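Bramstead Display Workroom
Working alongside the Roter arm: a set-up guide for the bench team
Section 4. Starting the shift, teaching a new item, and handing over

Revised 18 April 2024

4.1 Before you begin

If you have come straight to this section, do please go back and read Section 2 (stopping the arm) first, even if you have worked in the dressing room for years and could lay a harvest table in your sleep. It takes as long as a cup of tea. The rest of this section assumes you know where both red stop buttons are and have pressed each of them at least once with Kipchumba Shirima or another trained person beside you.

A word on who does what, as it has caused some muddle. The Roter arm picks up fruit, stems and small sprays and puts them where the layout card says. You choose the pieces, you set the layout, and you decide when a display is finished. Those jobs were yours before the arm came and they remain yours. What has gone, for most of us, is the long afternoon of reaching across the bench for the same piece over and over, and I can't say I hear many people asking for it back. What has arrived in its place is a certain amount of watching and correcting, and a screen to keep an eye on, which is tiring in quite a different way and is why the rota in 4.6 looks the way it does.

4.2 Setting up the bench

1. Check that the arm is parked and the lamp on the column is steady. If it is blinking, leave it alone and ring extension 3417.

2. Clear the bench of scissors, wire cutters, tape guns, mugs and phones. Yes, mugs too, I'm afraid.

3. Spread the cloth for the job and smooth it out towards you. Pull any loose corner well away from the base of the arm.

4. Lay out your pieces with a hand's width between them where you can. Bunches should lie with the stalk end facing away from the arm, and stemmed flowers should lie side by side with all the heads at one end.

5. Wipe the gripper fingers with the dry grey cloth. Don't use the spray we keep for the glass shelves.

6. Look at the picture on the bench screen from the wrist camera. You want to see at least one finger clearly and some of the bench below it. If the view is smeary, wipe the lens with the small soft cloth in the drawer and look again.

7. Press Wake, step back behind the yellow line, and let the arm go through its little stretch.

Note: the stretch is slower than it used to be. We asked for that after the first fortnight, when several people said it made them jump, and it was changed within the week. If something about the way the arm moves bothers you, say so. It can very often be altered.

Caution: keep long sleeves, lanyards and hair tied back or tucked in before you press Wake, and leave them so until the arm is parked again.

4.3 Choosing a grip

The Reuter grip menu has three settings we use. Soft is for petals and anything with a thin stem. Medium is for bunches and sprays. Firm is for pots and blocks, and should not be used for anything else, however stubborn the piece is being.

If you aren't sure, start on Soft and go up. A dropped piece can be picked up again. A crushed one goes in the bin and on the breakages sheet, and while there is no blame attached to the breakages sheet, it does make for a dispiriting read.

The counter on the grip screen records each close of the fingers. When it passes 1000, the screen will ask you to check the pads. Look them over for dirt, lifting edges or worn patches, and press Done if all is well. When it reaches 3000, the arm will park itself and wait for one of the trained people, so if you can see that coming up before lunch, have a word with Kipchumba early in the morning and save yourself standing about.

4.4 Teaching a new item

You'll do this whenever something arrives that isn't on the list of taught items. Everyone on the bench is allowed to teach, and Akinyi Obura, who has been dressing tables here longer than anybody, taught most of the autumn list herself. Her advice is to do it with your hands first, slowly, and notice where you put your fingers. You know a good deal more about picking things up than you suppose.

1. Choose New Item and type a plain name that the next person will recognise. "Grapes, pale" is good. "The new ones" is not.

2. Put one piece on the bench, well apart from everything else.

3. Hold the grey handle on the arm and press Guide. The arm will go light in your hand, rather like a shopping trolley on a smooth floor.

4. Bring the open fingers down until there is one on either side of the piece. Take your time over it.

5. Let go of the handle and press Close. Keep your own hands clear.

6. Watch the bench screen. If the piece slides, twists or bulges, press Open and try again from a slightly different side.

7. When you are happy, press Keep, then repeat from step 2 with the piece turned a different way. The arm needs several goes at each item before it will manage by itself.

8. Put your initials on the record. Your name stays with the item, and any change somebody else makes to it afterwards will be shown to you when you next sign in.

Caution: never put your hand between the fingers to straighten a piece, even when the arm is in Guide. Press Open, move the arm away, and then straighten it.

4.5 Checking the approach

Spend a minute on the wrist view with each kind of item. With a bunch you are looking for the finger to rest along the side of the fruit. With flowers, mind the stem and the leaves as well as the heads, as they reach further than you'd expect and may lie across whatever is next to them.

The wrist view, with grapes first and then pale yellow flowers: 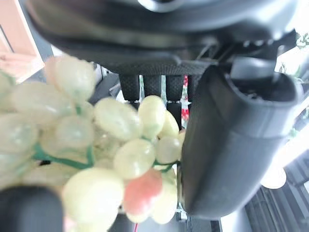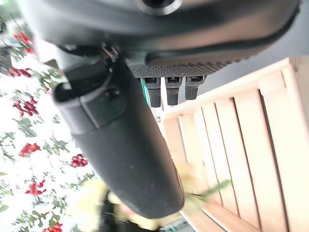 If the arm goes for the wrong piece twice running, press Pause and move its neighbours further off. Most of the trouble people bring to me is crowding, and it is cured in a moment. If it happens a third time, park the arm, write the item name on the pad by the screen and carry on by hand. Please don't feel you have to nurse it along. Working by hand is always allowed, for any job and for any length of time, and you won't be asked to explain yourself.

The confidence figure in the corner of the screen is there for guidance. For bunches we let the arm go ahead by itself at 94 or above. Below that it will stop and wait for you to press Yes or No. Do look before you press. It is very easy, late in a long run, to find your thumb saying Yes while your mind is on the bus home.

4.6 Breaks, swaps and handing over

Watching is work, and the rota treats it as such. Swap between the screen and hand dressing at each break, and don't let one person do a double turn at the screen as a kindness to another. We did that a good deal in the early days and people went home with headaches.

When you hand over:

1. Let the arm finish the piece it is holding, then press Park.

2. Wait for the steady lamp.

3. Tell the next person which layout card you are on, which items have been awkward, and whether you changed a grip setting.

4. Sign out. If you forget, the next person's corrections will go down under your name, which has led to one or two puzzled conversations.

Note: the figures on the sign-out page are for maintenance. They show what the arm has done. They aren't used to compare one person with another, and that was agreed in writing with the bench team before the arm was switched on. The letter is in the front of the blue folder if you would like to read it.

4.7 Putting away

1. Park the arm and turn the key to Off.

2. Open the fingers by hand and check that no petals, thread or scraps of leaf are caught behind the pads.

3. Shake the cloth out over the bin, fold it and put it back on its shelf.

4. Return unused pieces to their own boxes. Mixed boxes are a misery for whoever sets up next.

5. Hang the key on the hook inside the office door.

The next full review of this section is in May. If a step here doesn't match what you do at the bench, pencil your version in the margin of the bench copy and Akinyi or Kipchumba will go through it with you. For faults that stop the arm altogether, leave it parked and go to Section 5, which has the Brandolberg call-out details and the list of things they will ask you on the telephone.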